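Four days with the new Hatari EP

2019-03-03

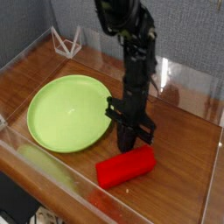
Is the new Hatari EP worth your data bundle? For the second and fourth songs alone I'd pay for it twice, and the rest grows on you if you let it play while you cook.

OK, so let me back up a little. Hatari is the group I went on and on about last year after that outdoor show in May, the one where the generator died and they just kept singing with the crowd clapping the beat. I came home with no voice and mud up to my knees and played their first single until my neighbors knew the words. So when they said five new songs were coming I cleared my evening, made a big pot of rice and sat down with my good headphones.

The EP is called Clornari. I have asked everybody what that means and got four different answers (a street, a grandmother's nickname, a kind of drum, "just a sound bro"). The band isn't telling. It was made at Plultent, the little studio that did all those highlife remakes a couple of years back, and you can hear it right away in the guitars. They're up front, clean and bright, kind of dancing around the vocals. On the first single the guitars were buried so deep I didn't know there were two of them!

Track one is the weak spot for me. It's a long intro with talking over it and I skip it now. Track two though!! It starts with only shakers and one voice, then the bass drops in at the 30 second mark and I got up out of my chair. The chorus is mostly one word repeated and I've been singing it at the bus stop like a crazy person. My little sister, who only listens to gospel, asked me to send it to her.

Three is the featured song with Vương, the singer they met on tour. I wanted to love this one more than I do. The voice is gorgeous, very smoky, but the verse comes late and it's over before it gets going. Give that singer a whole song, please. I did like the little horn line under the bridge, and I hear there's a remix on the way with a longer verse, so maybe I'll change my mind.

Track four is the slow one. I'm not going to say much, it's about leaving home and I've been away from mine for a while now. Play it at night. The last song is the party one and radio has already picked it up, I heard it in two taxis this week. It's fun, it's loud, it sounds a bit like three other songs that are out right now. It'll be huge at weddings.

My one real complaint is the mixing on the last track. The drums are so hot that my phone speaker buzzes, and I had to turn it down on the kitchen radio too. Maybe it's made for clubs.

When I checked the first night the video for track two had 771 views and I was one of the first to comment. By breakfast somebody had already put up a dance challenge for it. I tried it. There's a shoulder thing in the middle that my body will not do.

They're playing the launch show next month and tickets are 55 at the gate. I'm going with my cousins, we'll be near the left speaker like always, come say hi if you see a yellow headwrap. And drop your favorite track in the comments, I want to know if anybody out there is a track one person.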